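## Preparing a subtitle file for a festival screening copy

These steps apply to a feature delivered as a digital file with separate subtitles. They assume the dialogue list has already been translated and approved.

### Before you start

- Ask the venue for the frame rate of the screening copy. Nonden and Vivano both run 24 and 25, but not in the same programme block.
- Check that the dialogue list matches the final cut. A Ševčík restoration, for instance, may come with a list made for the older, shorter print.
- Make a working folder and keep the original list in it, read-only.

### Timing

1. Load the picture and set the start of the first reel to zero. Leave distributor logos in place; Prostmont copies carry 15 seconds of them.
2. Mark the in and out point of each line by ear, then move the in point to the nearest frame of speech.
3. Leave at least two frames between consecutive subtitles.
4. Do not hold a subtitle over a cut unless the speaker carries on across it.
5. Save after each reel under a new name.

A dialogue-heavy feature has 1,000 subtitles or more. A quiet one may have 400.

### Text

Two lines at most. Break at a comma or before a conjunction, and keep an article with its noun. Put off-screen voices in italics. Song lyrics are subtitled only where the rights holder has cleared them.

### Checking

Export the file and play it against the screening copy from start to finish, at normal speed. Spot checks miss drift. If the error grows steadily, the frame rate is wrong: convert the file and check again. If it jumps at one point, a shot has been cut or added there. In our last test copy the jump came at minute 68, at a reel change.

Send the file with the frame rate and language code in its name.

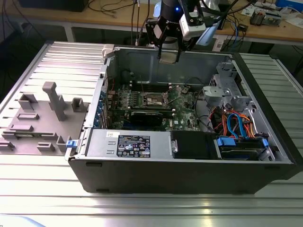
*Open tower case on the worktable.*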